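Progress report to Hilkka Hakala, Skidthorpe household chores project
Mon 17 May

Hello Hilkka,

You asked for something shorter than the October report, so I'll try! The big question is still whether a machine can tidy up after people yet, and my answer is still "some of it, slowly". We're working on small everyday things at the moment, bottles and baskets mostly. 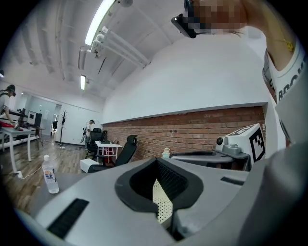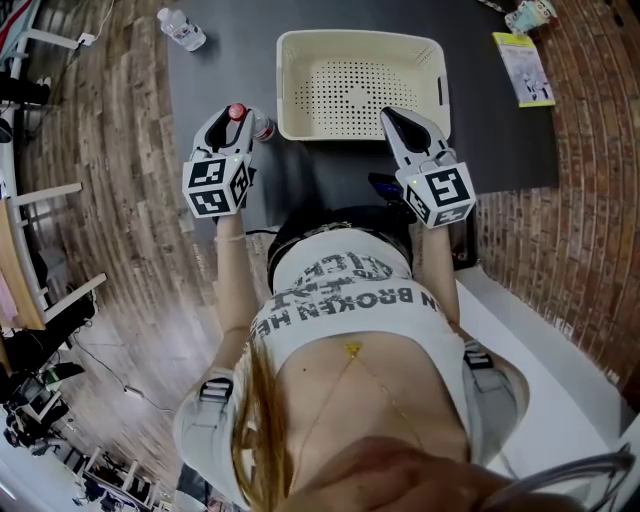 Hand-held grippers in use in the brick-walled room. Second picture: a small red-capped bottle held above the table, with the basket still empty.

We now have 806 usable recordings towards the 2,000 we promised you. Eero Rissanen threw out 11 last week for bad tracking, which hurt a bit, but he was right to.

Bottles go well if they're standing up. Lying down they're a pain — the arm at Numham nudges them and then chases them across the table. Baskets with handle holes are better than I'd feared. Anything soft or crinkly (crisp packets, tea towels) I wouldn't trust it with yet, and Tiina Heiskanen is even gloomier than me.

Money is fine apart from spare jaw pads, which we get through faster than planned. Could we move 4,000 over from the travel line? Comfort Aidoo has the form ready and only needs your signature.

Next up is clearing a whole table, mess and all.

Aiguo Jia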